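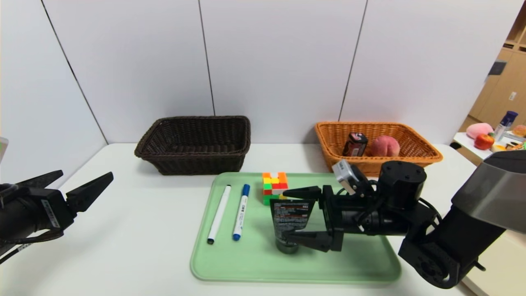
Figure 2. Open containers on a white table: a dark brown basket (empty), an orange-tan basket holding a peach and a small boxed item, and a pale green tray with two whiteboard markers and a Rubik's cube.

3.2 Container type and the return of shared items

The first part of the analysis treated each room as a single unit and asked how often a shared item was back in its assigned place at the end of the day. That measure hides a good deal. A marker left on a window sill and a marker put in the wrong basket were both scored as misplaced, although the second is far easier for the next user to find. In this section we separate the two cases and relate them to the kind of container in use.

We distinguish baskets, trays and lidded boxes. A basket is any open container whose walls are high enough to hide a small item lying on its floor from a seated person. A tray is an open container with a low rim that leaves its contents in view (Figure 2 shows both types). Lidded boxes were present in the rooms at both sites but were used mainly for paper and cables, and they are included only where stated.

The data come from 14 shared work rooms, split evenly between the Skudow and Jonville offices, and cover 24 weeks. The rooms were used by 200 staff members in all. Each room had the same starting stock of small supplies and the same Rotisel shelf labels. Room checks were carried out after 6 p.m., when the rooms were normally free, and produced 3000 item records. A record consists of the item, its assigned container, the place where it was found, and the type of that place. Items that could not be found at all were entered as missing and were followed up at the next check.

Personal items raised a coding problem. Food, toys and packaging were often found in containers meant for supplies, and the original scheme had no code for them. Abbas Esfahani revised the scheme before the second round of checks so that such items were recorded as foreign to the container, without any attempt to identify an owner. Records from the first round were recoded from the written notes. Where the notes were unclear, the record was dropped from the analysis of foreign items but kept for all other purposes.

Trays and baskets differed in the kind of error they attracted. Supplies assigned to a tray were more often found in their assigned place than supplies assigned to a basket, and when they were out of place they tended to be on the bare table close by. Supplies assigned to a basket were more often found in a different basket. This pattern held at both sites, though it was weaker in Jonville, where several rooms had only one basket for most of the period. Foreign items were recorded mainly in baskets. We had expected the opposite, given that a tray is easier to reach and asks for less care in placing an item.

One reading follows Ghorbani's account of visible stock, in which a user who can see what a container holds also learns what it is for. A tray with pens or markers on it shows its purpose at a glance. A basket seen from a chair shows only its outer wall – the label on the shelf then has to do the work, and labels were frequently covered or turned. The same account would predict that an empty basket attracts foreign items more readily than a partly filled one. Our records do not allow a proper test of this, as the fill level of each container was noted only from December onward.

Color was not varied on purpose. Rooms with baskets in two clearly different shades showed fewer errors between baskets than rooms where the shades were close, but these rooms were also the larger ones and had more table space. We therefore do not treat shade as a separate factor in the models reported in Section 4. Room size is entered there as a covariate, together with the number of containers on the main table.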